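Allimley: the bathroom set and the room around it

Posted by Afiq Tarigan, October 19, 2020

The bathroom at Allimley stands inside a larger room, so it shares its ceiling and much of its light with everything else in there. We moved the fittings in over 8 days. The floor went down first, then the bath, then the basin unit, and the small things were put out last.

A few people at Plikgate asked for pictures before they plan their own room in November. They already have the floor plan, so these are mostly about what a plan leaves out, starting with the ceiling. Room reference is 413 for anyone matching this page to the drawings.

Ceiling panels

The ceiling is white ribbed panelling with white beams running across it. We left it as it was. Boxing it in over the bathroom was in the first quote from Nornorum, but it would have taken away height and made the lights awkward to get at. The fluorescent fittings carry on towards the back of the room.

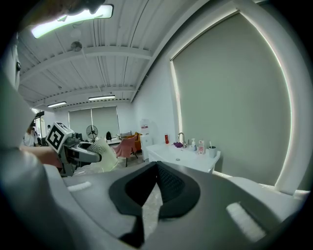 Lights and cables

Thin cables and conduits run along with the beams, and the long light is fixed underneath, up among them. The walls are white too, which helps. If you are hanging anything from a ceiling of this sort, trace the cable runs before you choose your fixing points – we had to move one hook after marking it out. 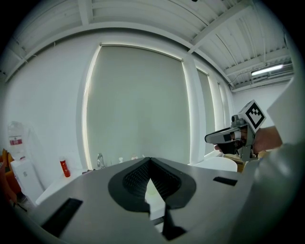
Basin, bath and floor

The floor is white tile with grey marble veining. A rectangular basin sits on top of the white vanity, with a chrome tap, and there is a cupboard door and a drawer below. The bath is freestanding, next to a grey-green wall with an LED strip along its curved edge. Soap, a toothbrush in a light blue cup and a purple cloth are out on the counter, and the water dispenser is over by the white wall.

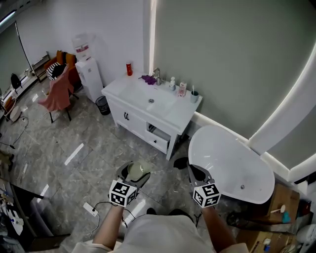

The tiles came from Tjoa and were the slowest part of the job. The first delivery was short, and the second had 7 broken ones in it, so the last row waited until the replacements arrived. Order spares from the start if you want the veining to match.

The drawer needs space in front of it when it is pulled right out. Allow for that when you place the bath, and leave enough width for a person to stand at the basin with the drawer open. We set the vanity down, tried it, and shifted it twice before we were happy.

Cardboard goes out with the next collection. Measurements for the vanity and bath are on sheet 144, and I can send a copy to anyone at Plikgate who hasn't got it.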